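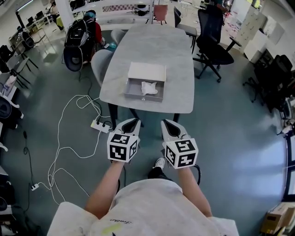 Residents of the older terraces in Beltwood have told the housing association, more than once, that they would sooner keep a draughty window they can mend themselves than be given a sealed one they cannot. The view was repeated by several tenants at a meeting in April, and it has shaped much of what the association has done since.

The Beltwood estate was built in stages, and its 130 earliest houses still have most of their original sliding sash windows. The frames are of softwood, painted many times over, and the glass in the upper panes is often thin and uneven. By the time the association took over the properties, a good number of the windows had been painted shut. Others rattled in the wind or were held open with pieces of wood.

The usual course for a landlord in this position is replacement. A survey carried out by Pretorius, the firm of building surveyors appointed to the estate, listed 3237 separate faults in the windows of the early houses, from broken cords to decayed sills. The total was larger than the association had expected. On closer reading, however, the greater part of the list concerned cords, putty and paint. Serious decay was confined to the lower rails and sills on the side of the estate that faces the weather, and 103 sashes were judged to be beyond economic repair.

The association therefore decided to repair the remaining windows and to have matching sashes made for those that could not be saved. The joinery has been placed with Traveck, whose workshop lies a short distance from the estate. New timber is let into the old frames where the rot has been cut away, and the joints are left to cure before any paint is applied. Draught strips are fitted in a groove along the meeting rails, where they cannot be seen once the window is closed.

Work proceeds one house at a time. The sashes are taken out in the morning, and temporary panels are fitted so that no household is left with an open window overnight. Some tenants have found the panels dark and have asked for clear ones, which the association now supplies on request. Kitchens and bathrooms are left until last, at the wish of the residents.

The question of warmth has not been settled to everyone's satisfaction. A repaired sash with a single pane will lose more heat than a modern double-glazed unit, and the association does not claim otherwise. It has fitted secondary glazing in 5 houses for a trial period, using the Odo system, a light inner panel that can be lifted away for cleaning. Opinion among the households taking part is divided. Several report that their front rooms are quieter at night. Others find the panels awkward to store in summer and would prefer heavy curtains.

There remains the matter of upkeep. Painted timber must be looked after, and the windows reached their former condition largely through long gaps between one coat and the next. The association has set aside a yearly sum for repainting, beginning with the exposed side, and each household will receive a short guide to easing a stiff sash and reporting a broken cord. A separate decision on the rear doors, many of which are of the same age, is expected once the first two streets have been finished.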